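Reading the gap between the fingers

At Tivel, most of the software team's time goes into one number: how far apart the two fingers of a gripper are at any moment.

The company's tool, called Gatti, turns video from a hand-held gripper into motion data that a robot arm can learn from. A person picks things up and puts them down, and the camera on the gripper records it. Gatti then works out where the hand went and how wide the fingers were open.

"The path of the hand was the easy part for us," says Digby Rutherford, who leads perception. "Finger width took two rewrites."

The first version looked for the outline of each finger. It did well over pale surfaces and badly over dark ones. The current version fits a simple model of the whole finger and its joint, and checks each result against the ones before it. If the width jumps too far between two readings, the stretch is flagged for review.

Baltazar Quezada wrote the planner, Kumano, that uses the output. He wanted fewer recordings and cleaner ones. Of 800 collected by September, the team kept 422. Many of the rest had gaps in tracking, often where the hand turned quickly near the edge of the table. 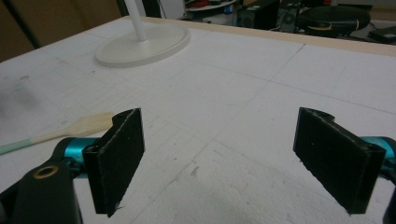
The gripper's two black fingers over the worktable, with a wooden spatula at left.

Long, flat tools are still hard. A spatula can be held in many ways, and Kumano tends to choose a grip too close to the end of the handle. Quezada is adding a cost for tilt – a small change in the code, but one that means running nearly 200 tests again.

Rutherford's next job is a viewer that shows finger width and video side by side. For now, reviewers keep two windows open and match the times by hand.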